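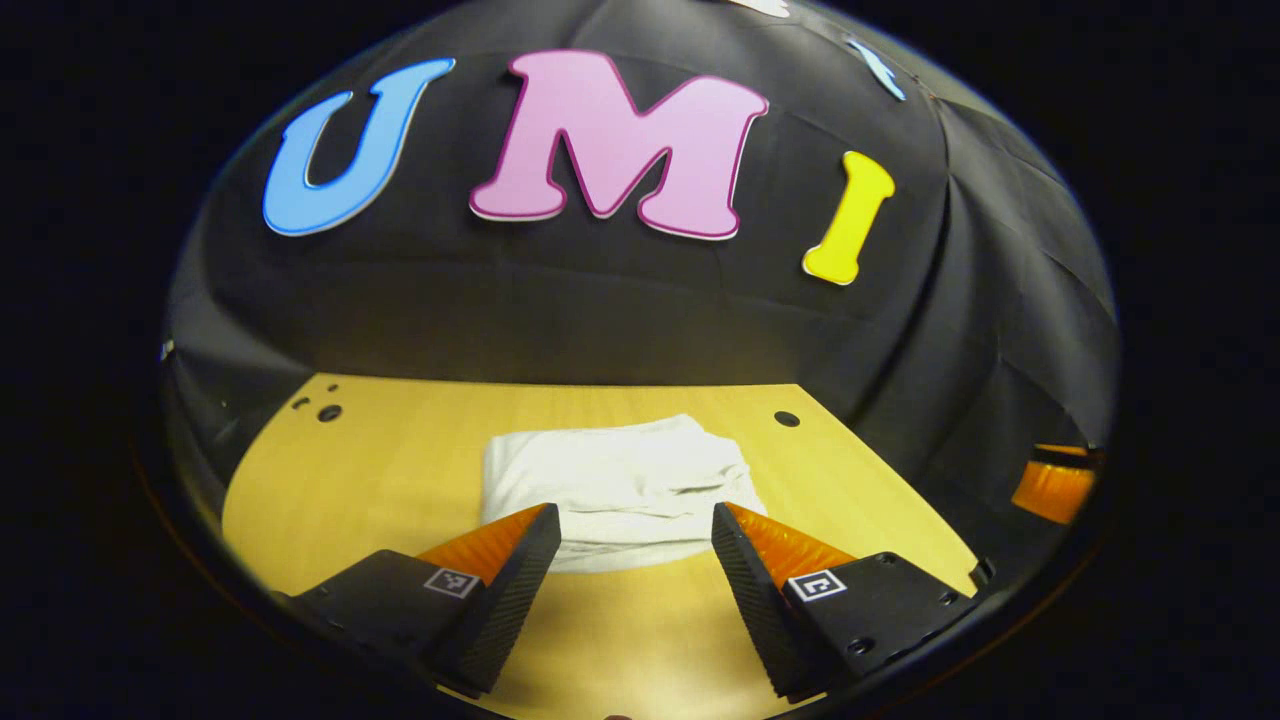
Escale à Ollau : une journée à pied depuis le quai, faisable ?

Forum Ports et villes côtières - Préparer une escale

marec_29
Bonjour. Le ferry de Sivenholm nous dépose à Ollau à 7 h 40 et le suivant vers Tovar part à 18 h 15. Nous sommes 2 adultes, bons marcheurs, sans voiture. Je cherche à savoir si la vieille ville et le bassin des anciens chantiers tiennent dans la journée sans passer par la navette. Le plan de la compagnie n'indique pas d'échelle. Autre point : la consigne de la gare maritime existe-t-elle toujours ?

Bertholin
Oui, sans difficulté. Du terminal à la place de la Douane, il y a un trottoir continu, puis la rue des Cordiers monte jusqu'à la vieille ville. Les chantiers sont de l'autre côté du bassin, accès par le pont tournant. Attention, le pont ouvre à la demande pour les cargos et l'attente peut dépasser vingt minutes.
Consigne : casiers automatiques dans le hall des arrivées, au fond à gauche. Pièces uniquement.

k.zwahlen
Je nuance. Le trottoir est continu sur le papier. Entre le silo et la capitainerie, il est partagé avec la sortie des poids lourds, et à l'arrivée du ferry tout le fret sort en même temps. Avec des valises à roulettes, je prendrais la navette à l'aller et je reviendrais à pied le soir.
Pour les chantiers : la cale sèche se visite, l'atelier de tôlerie non, sauf le vendredi matin sur inscription. La cale mesure 393 pieds, cote d'origine, gravée sur la plaque à l'entrée. Le guide imprimé donne une autre valeur, elle est fausse.
Kilian Zwahlen

Bertholin
La sortie des poids lourds a été déplacée côté nord. J'y suis passé en septembre, aucun camion sur cette portion.

k.zwahlen
Déplacée pendant les travaux du quai 2, puis remise en place. Le panneau provisoire est resté, d'où la confusion. Je travaille à côté.

Bertholin
Dont acte pour les camions. Je maintiens que la navette ne sert à rien sur cette distance : elle part quand elle est pleine et le conducteur attend les derniers piétons du bateau.

ostrea
Personne n'a parlé du dénivelé. La vieille ville est sur le plateau, il y a un escalier de 26 marches au bout de la rue des Cordiers, puis une rampe pavée assez raide. Par temps de pluie, passer par la rue du Phare, plus longue mais bitumée.
Côté repas, les restaurants du front de bassin ferment à 14 h et rouvrent après le départ du ferry. La halle reste ouverte l'après-midi.

marec_29
Merci. Les valises iront en casier, donc trajet à pied dans les deux sens. Question subsidiaire : on m'a conseillé Jultuscombe à la place d'Ollau, avec le même ferry un arrêt plus loin. Intérêt réel ?

ostrea
Jultuscombe compte 2,000 habitants (chiffre du site de la commune, avec la virgule à l'anglaise). Joli port, une église, une digue. En une heure et demie, c'est vu. Pour une journée complète, Ollau.

Bertholin
Pas d'accord. Jultuscombe a gardé son port de pêche en activité, avec la criée le matin, alors qu'à Ollau le bassin est devenu un port de plaisance. Tout dépend de ce qu'on cherche. En revanche, la correspondance pour Tovar y est moins sûre : le ferry du soir supprime l'arrêt par fort vent d'ouest.

k.zwahlen
Ce dernier point suffit à trancher si la nuit à Tovar est déjà payée. Prévoir d'être au terminal à 17 h 30, l'embarquement piétons ferme avant celui des véhicules.

marec_29
Elle est payée. Ce sera Ollau, chantiers le matin et vieille ville ensuite. Les casiers acceptent-ils une valise de soutien de grande taille, ou seulement le format cabine ?

Bertholin
Il y a une rangée de grands casiers en bas. Ils partent vite à l'arrivée du bateau.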